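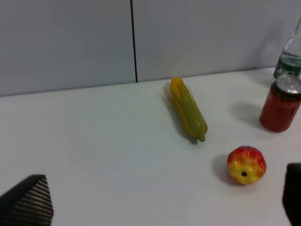
**Figure 2.** Play food and drink containers on the white sorting table. The corn lies diagonally near the middle, with the strawberry to its lower right and the can and bottle behind.

### 3.2 Objects and table setup

The object set mixes play food with ordinary drink containers. We wanted things that people would name without training and that differed in how easily they could be told apart by shape, color, or surface. The play food came from two suppliers, Memow and Votness, and the drink containers were bought at a grocery store in Dolley. Figure 2 shows four of the objects on the table.

The toy corn is the most detailed of the four. Its husks are olive green with streaks of yellow and orange, and the kernels show only at one end. In the pilot, several raters who saw it from the stem end called it a leaf or an onion, and we therefore recorded the direction of the tip for every layout. The toy strawberry raised a similar problem. It runs from deep red to orange and bright yellow, and its underside has a small dark hole that does not occur on real fruit. Raters who saw the hole were more likely to write "toy strawberry" than "strawberry." We kept both answers as correct but coded them separately.

The red can and the clear water bottle were included as everyday items with no toy counterpart in the set. Both have printed surfaces, and we told raters to name the kind of container and leave out any brand. The bottle was the harder of the two to outline. Its upper part is transparent, and against a pale wall some raters traced only the label and the water.

All layouts were made on a matte white tabletop with a pale gray wall behind it. We chose a plain surface after an earlier round on a patterned cloth, where small objects were often missed. The lighting was kept even, although soft shadows remained beside the objects. Raters were asked to leave shadows out of their outlines. Objects were placed by hand with no fixed spacing, and an object could sit partly behind another as long as enough of it showed to be named.

### 3.3 Naming task

The full set contains 87 objects, arranged in 1,101 layouts between March and May. Raters at the Bai site typed a short name for each object and then drew its outline. They could type "unsure" at any point, and these answers were kept. We collected 3,484 names after removing blank entries. Spelling variants were merged, but "can" and "soda can" were left as different answers, as were "corn" and "ear of corn." Disagreements over the outline of a single object were settled by a second rater who had not seen the first drawing.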